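Gekthorpe Community Hall
Snack Shelf and Movie Night Group
Minutes of meeting, Sep 19, 2025

Chair: Godfrey Kaijage
Apologies: one received before the meeting, from the Wusska Street members.

1. Minutes of the last meeting

Read and approved with one correction. Under item 4, "drinks cooler" should read "drinks shelf." The cooler belongs to the hall and does not come under this group.

2. Matters arising

The second microwave has been tested by the hall electrician and passed. It may be used on movie nights, but it should not share an outlet with the coffee urn. A label to that effect will go on the wall above the outlet. Action: Chair.

The broken hinge on the left cabinet door has not been fixed. The part was ordered from Vondov and the wrong size came. It has been sent back. Until the right one arrives the door stays off and is stored behind the stage.

3. Accounts

Balance carried forward was $1,331. Spending since the last meeting was $287, which covers stock, paper bags, napkins and the film license for one showing. Takings from the same period will be entered when the cash box has been counted by two people. A member asked if the license could be paid for the whole season at once. The Chair will ask for a price and bring it back to the group.

4. Popcorn

Most of the meeting was spent on this item.

The group went over what is sold now. Microwave popcorn is the best seller on the shelf and the butter kind is asked for by name. At the last showing the plain kind was still on the shelf at the end and the butter was gone before the film started. It was agreed to stop buying plain once the present stock is used up.
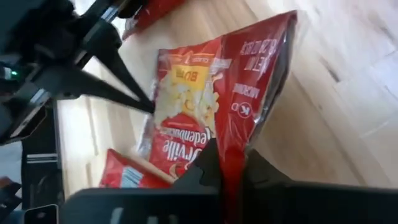

Butter microwave popcorn, Orville Redenbacher's.

A member asked about the kosher symbol, as two families have said they look for it. The butter bags carry a K-D mark on the side panel. It was noted that this means dairy, and that the price card should say so for anyone who does not eat dairy. The new card will read "Butter popcorn, K-D" in large letters. Action: Chair to print.

There was a discussion on whether to change to loose kernels and a popping machine. Rweyemamu Rentals has quoted $116 a night for a machine with a cart. Points in favor were the smell, the lower cost of kernels and the look of the thing in the lobby. Points against were the cleaning, the space the cart would take up next to the ramp, and the need for a trained person to stand by it all evening. The vote was four against and two in favor. The group will keep to microwave bags for this season and look at the machine again in March.

Popping times were raised. Several bags were burned at the last showing and the smoke set off the kitchen alarm. Agreed:

One bag at a time in each microwave.
The person popping stays in the kitchen.
Stop when the pops slow down, whatever the timer says.
Popped bags are opened at the counter by the customer, away from the face, as the steam is hot. 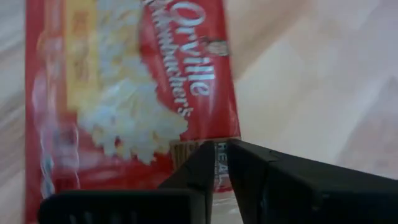

On storage, red bags have been turning up in three different cabinets and it has been hard to tell what needs to be ordered. From now on all popcorn goes on the middle shelf to the right of the sink, with the brand name facing out. Chips and pretzels go on the shelf below. Older stock moves to the front each time a new box is opened. Bags that have been crushed or have a split seal are not to be sold and should be put in the tray marked "Returns" so they can be written off.

The price was looked at. It was proposed to raise a popped bag by 25 cents. After some talk this was not put to a vote, and the price stays as it is until the season accounts are done.

5. Fall movie night

The hall is booked. Some 200 tickets will be printed, which is the fire limit less the places kept for helpers. Doors open half an hour before the film. Snack sales close ten minutes in and open again at the break.

Two people are needed in the kitchen and two at the counter. Names to go on the sheet by the office door. The counter team should have small change ready, as there were long waits last time with twenty-dollar bills.

The choice of film was left with the Gekthorpe youth club, who will send three titles to the Chair.

6. Cleaning

The kitchen was left with butter on the counter and kernels in the sink trap. Whoever closes up is to wipe both microwaves inside, including the turntable, and take the trash out to the bin on the parking lot side. The spare turntable is in the drawer under the kettle.

7. Any other business

A request was made for a gluten-free snack other than popcorn. The Chair will look at what Wusska Wholesale has and report back.

The key to the right cabinet is missing. Anyone who has it should return it to the office.

The meeting closed at 8:40 p.m. The next meeting will be held in the small room, as the main hall is in use.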